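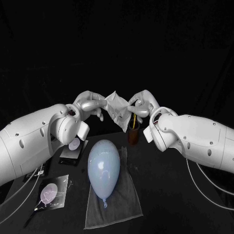 Crumpled white tissue, dark tabletop.

31st August

Glue notes for the Hendura lampshades, carrying on from the June batch.

The Odari paste has been sitting in the cold cupboard since June and has gone stringy at the bottom of the tub. Threw that part out. The top half still spreads fine once it is stirred and let down with a little water. Mixed a fresh bowl anyway from the Gridik wheat starch: 1 part starch to 5 parts water, cooked until it went clear, then pushed through the sieve 2 times. Left it 40 minutes under a damp cloth before using.

Papers tried today:
Yazdani mulberry, the heavier one. Takes paste well, no cockling after pressing.
Yazdani mulberry, thin. Goes soft very fast. Has to be laid down in one go. Lost one strip trying to lift it back off the wire.
Plain white tissue, two-ply, plies separated. Wanted to know if it would do for patching pinholes. It does, but only torn. Cut edges show as a hard line when the lamp is on.

Crumpling the tissue first and flattening it by hand gives a softer patch. The creases take up more paste, so use the thinner mix -- the thick one leaves shiny spots. Three patches on the test ring, all dried flat. Will look again tomorrow under the bulb.

Wire ring 1057 has rust on the inside of the bottom hoop. Sanded it and gave it one coat of the white primer. Don't paper it until the primer has had a full night, the last one bled through orange along the seam and we had to strip the whole shade.

Overlaps: 3 mm on the verticals is enough. I had been doing 5 and the seams looked like stripes. On the top hoop keep it at 5 and fold it over the wire, then burnish with the bone folder through a scrap of baking paper.

Brushes -- the wide goat hair one is shedding. Picked hairs out of two panels with tweezers. Either it gets a proper wash and comb or we stop using it for thin paper.

To do:
Wash sieve (starch has set in the mesh)
Order more of the heavier Yazdani, we are down to the last roll
Label the paste tubs with the date they were cooked
Check ring 1057 before papering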